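The Leafy Wall – gallery

Posted 2025-09-07

So many of you asked about the wallpaper after my last post that I figured it deserved its own page! Quick recap if you're new: this is the den at our place in Grestden, which was beige when we moved in and stayed beige for way too long (my fault, I can't pick a paint color to save my life). Then my friend Ruba Geagea came over with a sample book, flipped it open to a giant palm leaf, and I was done for. We ordered it that same night.

Hanging it took two weekends. Majdi Sleiman did the tricky strips and I mostly held the ladder and passed him the smoothing brush. Matching big leaves from one strip to the next is slow going, and we wasted a whole length when I trimmed it from the wrong end – sorry again, Majdi. The leftover piece is lining a dresser drawer now, so I feel a little better about it.

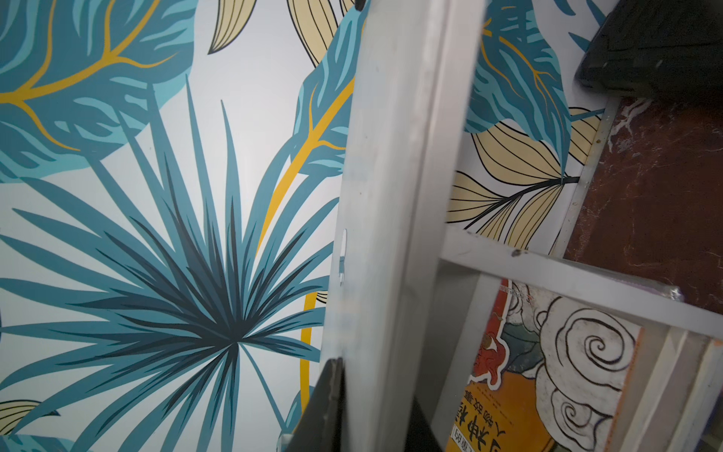
The big teal palm fan, with the shelf panel in front. Favorite leaf in the whole room!

I went back and forth on putting shelving against this wall at all. Bernadette Tully thought it was a crime to cover any of it, and I get that, but we needed somewhere for the board games and I like how the leaves carry on past the upright. It's a pale white-gray, pretty close to the background of the paper, so it doesn't fight with all that blue. Yes, it has scuffs. It came with us from the old apartment and I'm leaving it alone for now.

A few of you wanted to know if the pattern feels like too much in person. Some days, sure! In the evening with just the lamp on, though, I love it. What gets me every time is the yellow in the veins, which I barely noticed in the sample book.

Next up is the ceiling light, hopefully before December when my in-laws come to stay. If you have a lead on a plain shade that won't compete with the leaves, please leave me a comment.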